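The booker of Clultora Wrestling will talk about anything except last August, when the main event at Kirkegaard Hall ended in 10 seconds. "The referee counted three," he says. "I had asked for two. He's a confident man."

The belt changed hands anyway, and ticket sales went up, so he now calls it a storyline.

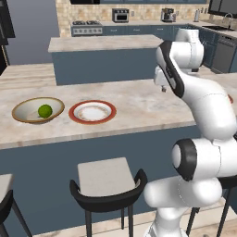

Last updated: 6 February 2022

Rival outfit Clanent has since hired the referee. "I sent flowers," he says. The new champion defends in three weeks, and this time the finish is written down. "In large print," he adds, and goes off to find out who has the belt.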